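Bench arm care: wrist camera and cables

These notes cover the small arm on the Lunbridge bench. Most of the jobs take a few minutes and need a soft cloth, a hex key and some cable ties.

Cleaning the wrist camera

1. Park the arm and switch off the power supply. Wait 20 seconds before touching the wrist.

2. Blow dust off the lens, then wipe from the center out with a dry cloth. No window spray -- it leaves a film.

3. Power up and look at the live view with the lamps on. Bright spots that stay put when the arm turns are usually smears on the glass. Spots that move are reflections. 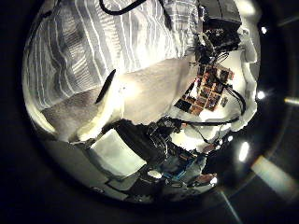 4. Look for cables lying across the work surface. Move the arm slowly to each end of its reach and check that nothing drags or pulls tight.

Every 100 hours

Snug the gripper bolts by hand. Check the wires at each joint for flat spots, and leave a little slack when you tie them again.

Write the hours on the card by the switch. The last entry is 605, initialed by Keabetswe Botha in July.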